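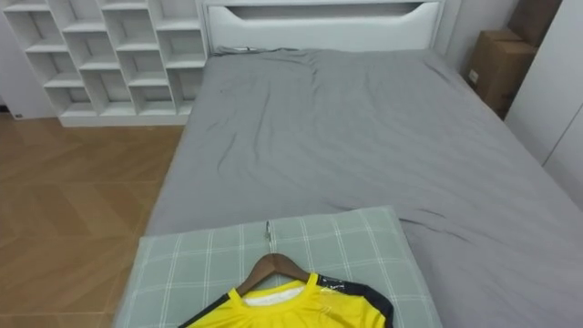

I have been trying to get out of Grodimbridge for the winter by packing less than I did last time, and last time I packed like a woman fleeing a flood. Nine days at my aunt's in Emilton, in September, and I took a suitcase so heavy that the man on the coach made a noise when he lifted it. So this year I have a rule, which is that everything has to fit in the small bag, and the small bag is very small indeed. A grey sheet makes a decent backdrop for deciding what goes and what stays, I find, and even a wooden hanger lying on a checked green pillow starts to look like a decision somebody has to make. (The hanger stays. I'm told they have hangers in Emilton.)

Anyway! The coach. I want to talk about the coach, because I've had three emails from people asking whether it's worth it compared to the train and I keep meaning to write a proper answer.

The train is faster. I'm not going to pretend otherwise. You change at Madigan, and if the connection behaves you're there before lunch. But the connection at Madigan has eight minutes in it, and those eight minutes include a footbridge, and the footbridge includes everybody else who is also changing at Madigan. I've made it twice and missed it three times, and when you miss it you sit in the waiting room for 90 minutes with a vending machine that only has the mint ones left.

The coach takes longer but you get on it and then you stay on it. That's the whole appeal for me. I put my bag underneath, I find a window on the left (the left is better, you get the estuary), and nobody asks me to do a single thing until Emilton. I do my best thinking on that coach. I also do my best sleeping.

Price-wise it was 25 pounds each way when I booked, and the train was 40, and that was with me booking the train early, which I never manage in real life. You can take a sandwich on either. I would take a sandwich on either. The coach does stop at the services but only long enough for a wee and a quick look at the magazines, and the queue for hot food moves like treacle.

What to wear is the other thing people ask. Layers, sorry, I know that's boring. The heating on the coach has two settings and they're both wrong. The last time I went I started in a coat, scarf and jumper and by the halfway point I was down to a T-shirt with everything else in a heap on my lap, like a jumble sale. Then the driver opened the door at the services and it all had to go back on again.

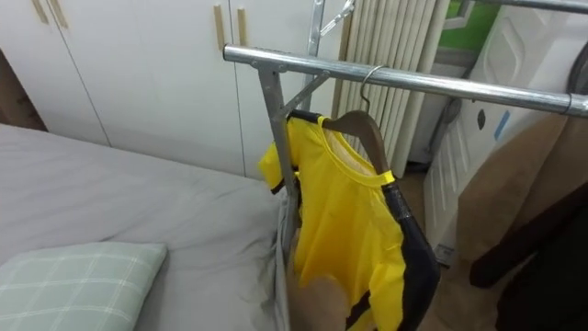
Shoes you can slip off, too. I used to think taking your shoes off on a coach was dreadful manners and then my friend Wakana Kamata came with me one year, took hers off before we'd left the depot, put on a pair of big woolly socks and slept like a baby all the way to the coast. I've never looked back. Clean socks, obviously. We're not animals.

Wakana is also the reason I now take a proper book instead of telling myself I'll read on my phone. My phone goes flat somewhere past the reservoir every single time. The coach has sockets, but mine has been dead on every trip bar one, and on that one my plug wouldn't stay in unless I held it there with my knee. So, a book, and preferably one you've already started, so you aren't stuck with a first chapter you hate and three hours to go. I took a very worthy history of canals once and ended up reading the safety card.

If you're going to Emilton itself and you haven't been before, do get off at the harbour stop and not the bus station. Everyone gets off at the bus station because the driver says "Emilton" there in a very final sort of voice, but if you sit tight he carries on down the hill and lets you out practically on the sea wall. It saves you a long walk with your bag, and there's a café opposite which does cheese scones the size of a baby's head. I have one of those before I even ring my aunt to say I've arrived. She knows. She can hear the crumbs.

Someone also asked about hiring a car, and all I can tell you is that I did it once, from Grorent, and the car was perfectly nice and I was a wreck. The lanes down there are single track with passing places, and I'm simply not built for reversing round a corner with a tractor looking at me. You also can't park anywhere near the harbour. My aunt has a permit for one car and it's hers and she isn't moving it. If you're braver than me and you want to see the villages along the headland then fine, get the car, you'll have a lovely time. I go by the little local bus, which is slow and smells of dog and drops you outside the pub.

A word about coming home, because I always forget this bit. The afternoon coach back gets very full near Christmas, all the students and half the grandparents, and you won't get your pick of seats unless you're there early. I like the morning one. You do have to get up in the dark, and my aunt insists on getting up as well to make porridge I haven't asked for, but then you have the sunrise over the estuary and that alone is worth the alarm. Sit on the right for that direction. I got it wrong last time and spent the whole sunrise looking at a hedge.

As for this year's packing, the small bag and I are still negotiating. Two jumpers, one good pair of trousers, the woolly socks, pyjamas, and a present for my aunt that is an awkward shape and takes up a third of the room (I can't say what it is, she reads this). I had wanted to bring my walking boots but they won't go in, so I'm going to wear them on the coach and look as if I'm off up a mountain. Wakana says I should just take the big suitcase and apologise to the driver.

If you've done the Madigan change with a pushchair or a dog, do leave a comment and tell me how you managed the footbridge, as that's the one question in my inbox I can't answer at all. I'll reply when I'm back, or from the café if the wifi is working!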